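**Sorting blocks** are plain oblong pieces, usually in two or more colours, kept together in a wide open bin and picked out by hand or by tool. They turn up in workshops, classrooms and packing rooms, and for such simple things they have a surprisingly rich life! A good set can be sorted, stacked, lined up, counted, tipped out and started all over again.

## Shape and colour

Most sets stick to one shape, a long block with flat faces, so that colour is the only thing telling one piece from the next. Red and dark green is a favourite pairing. The red stays easy to spot even when it has gone dusty, while a deep green can look almost black in a dim corner (which makes sorting in the late afternoon rather more exciting).

The Skustesano pattern, long popular with teachers, comes as a boxed set of 588 blocks in 2 colours. Few people ever put that many out at once. Tsegereda Seyoum, whose handbook *Virág* is still passed around among workshop tutors, liked to begin with a handful and a very large bin, so that learners had room to notice how each block had landed.

## The bin

Metal bins are the classic choice. Sloping walls are a lovely bit of design, as a block that strikes the side tends to slide down towards the floor, and a hand can reach in at a comfortable angle. The flat floor picks up fine scratches and cloudy marks over years of use, and many owners grow fond of these and refuse to polish them out.

Blocks tipped into a bin seldom spread themselves evenly. Some come to rest along the foot of a wall, others lie at a slant with open floor beside them, and two may end up touching end to end.
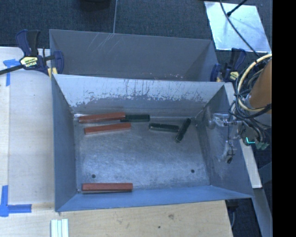 ## Ways of sorting

The simplest task is to separate the colours, moving one of them to a second bin. Beyond that, three variations are well known:

- **Wall first.** Blocks lying against a wall are lifted before any others. They are the fiddly ones, with one long side out of reach of the fingers.
- **Urnine order.** Colours are taken in turn, red then green, until one runs out.
- **Straightening.** Nothing leaves the bin at all. Each block is turned until the whole set lies parallel, and the result is wonderfully satisfying to look at.

Rodrigo Caldeira and Nesrin Sarıgül added a timed version of straightening, played in pairs, with each player looking after a single colour.

## Care

Blocks want little more than a wipe with a barely damp cloth. The bin should be emptied first and its corners brushed out, as grit there will mark the faces of the blocks. Metal bins are best dried straight after washing, including under the rim.

## See also

- Fuduvska tray
- Stacking games
- Tote bins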